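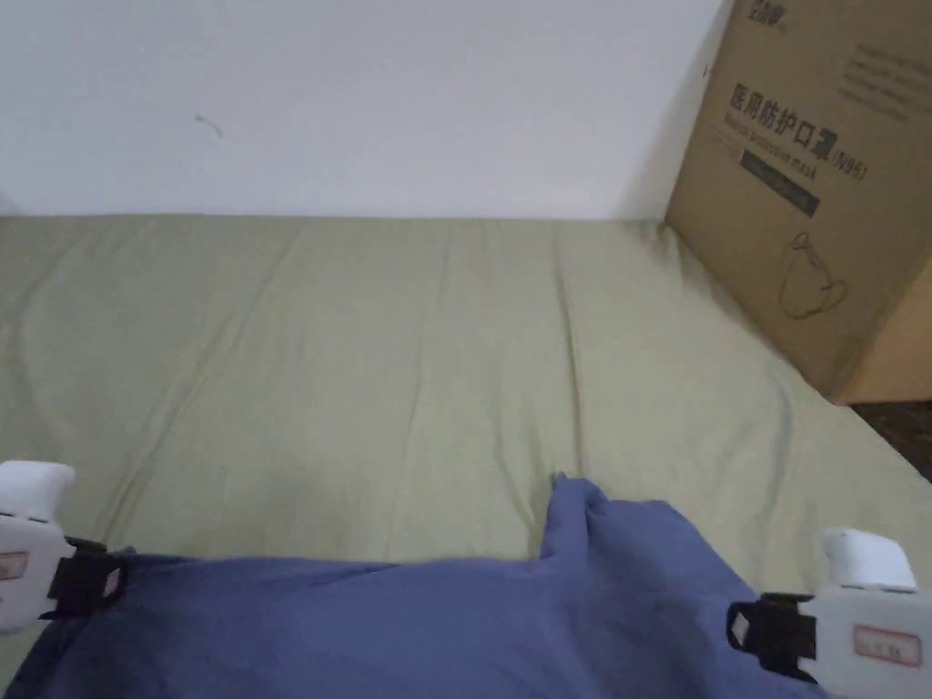

Petersen asked after the last session why we can't just record one perfect fold and copy it 3000 times. Fair question, and I promised I'd put my answer in the handout!

So, a copied example teaches the model one path. Move the shirt a little, or start it with a sleeve tucked under, and the policy has nothing to go on. What we want is the same job done from lots of messy starts, with all the little fixes people make when a corner slips. Please leave those fixes in. I used to trim them out (back when we ran the Groketti set) and I've regretted it ever since.

For the September unit you'll each record 21 episodes with the handheld grippers. A few habits that help:

Shake the garment out between episodes and drop it however it lands. No arranging.

Slow down near the grasp. Fast hands blur the video, and the pose track goes with it.

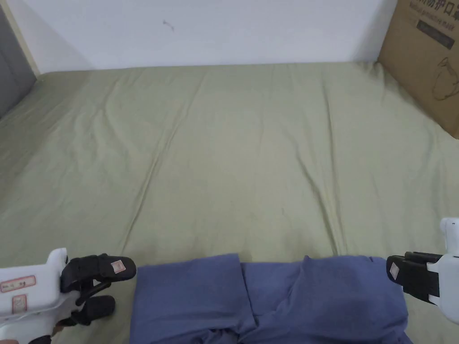

Open the jaws all the way before you come in for the next grasp — half-open jaws are the most common thing I flag when I go through uploads. And pause for a beat at the start and end of each episode so the Plurnetti script can find the cut.

Name your files by group and episode, then push them to the Wunby folder. Last year's class ended up with 345 usable episodes, and 11 more that had good video but no gripper width at all. Check that channel first, before you record the whole batch.

Reading for next time is the chapter on action chunking, first half only.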